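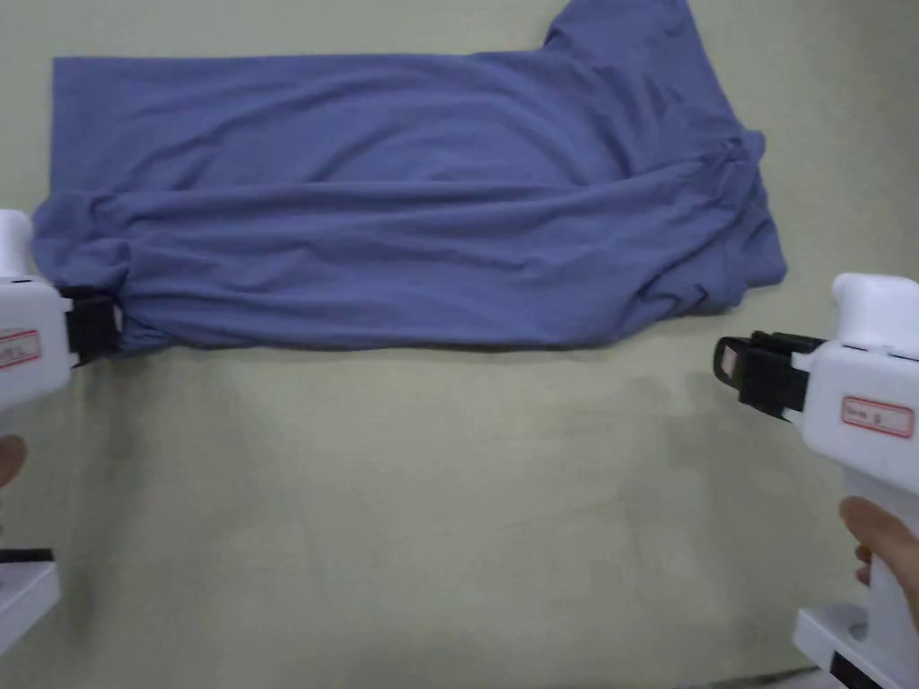 4.2 Seating distance and reported disturbance

The questionnaire was sent to staff on the three floors let to Skonder and returned 1,739 usable entries over the study period. Each entry recorded one interruption: the time of day, the source of the sound as the respondent judged it, and how far the respondent felt their work had been set back, on a scale from one to five. Entries that named no source (162) were kept for the totals but left out of the comparison by source.

Speech was the most common source on every floor. Of the entries scored four or five, 388 named a conversation between other people, and 81 named a telephone call in which only one side could be heard. Calls were scored higher on average than conversations at the same distance, in line with the earlier survey by Madigan and Brennan. Footsteps, doors and the ventilation plant were named often but seldom scored above two.

Distance was measured along the floor from the edge of the respondent's table to the nearest edge of the source table. Where the respondent could name only an area, the centre of that area was used. Shared tables caused some difficulty here, as people at opposite ends of one table gave quite different accounts of the same conversation. We treated each seat as a separate point and did not average across the table. Figure 3 gives an impression of the open part of the floor. 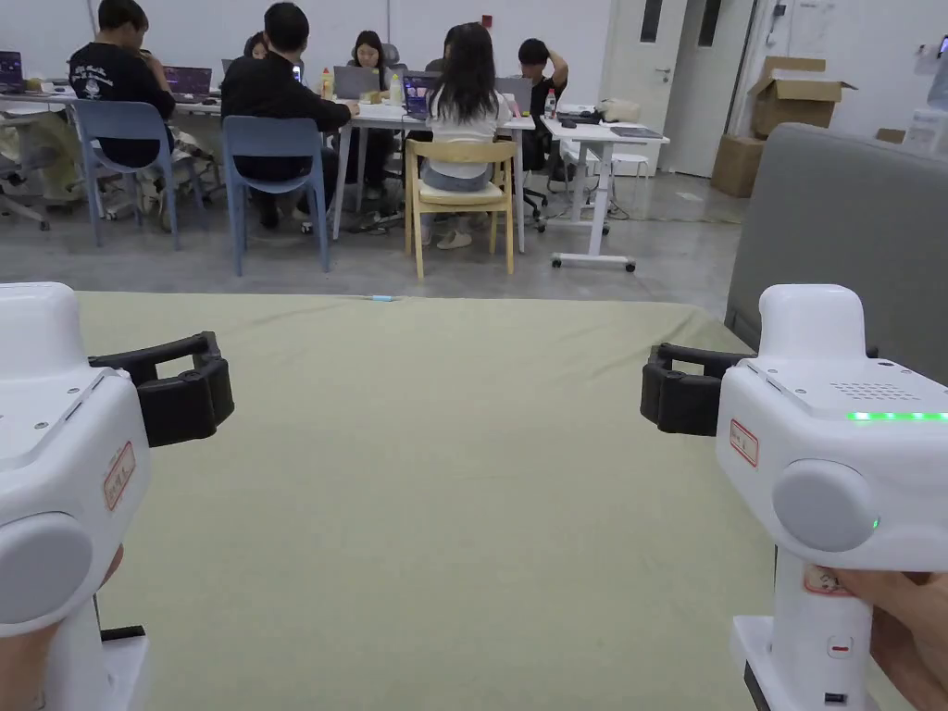 Figure 3. Office area with people at work at white tables, seen across a wide tabletop.

Scores fell with distance up to the fourth row of seats and then levelled off. Beyond that point the floor of the scale may hide any further drop, and we make no claim about it. The levelling was less clear in the late afternoon, when fewer seats were taken and single voices carried further against a lower background. Mac Giolla reports a similar effect in reading rooms, though with a different scale.

The fabric screens supplied by Rurnance were put up on the second floor in November. Scores for seats directly behind a screen were lower after the change. Seats beside the open ends showed no difference that could be told apart from normal variation between respondents. As the screens also block the view of neighbouring tables, the two effects cannot be separated with the present data. Section 4.3 considers the smaller set of entries for which a sound level reading was taken at the respondent's seat.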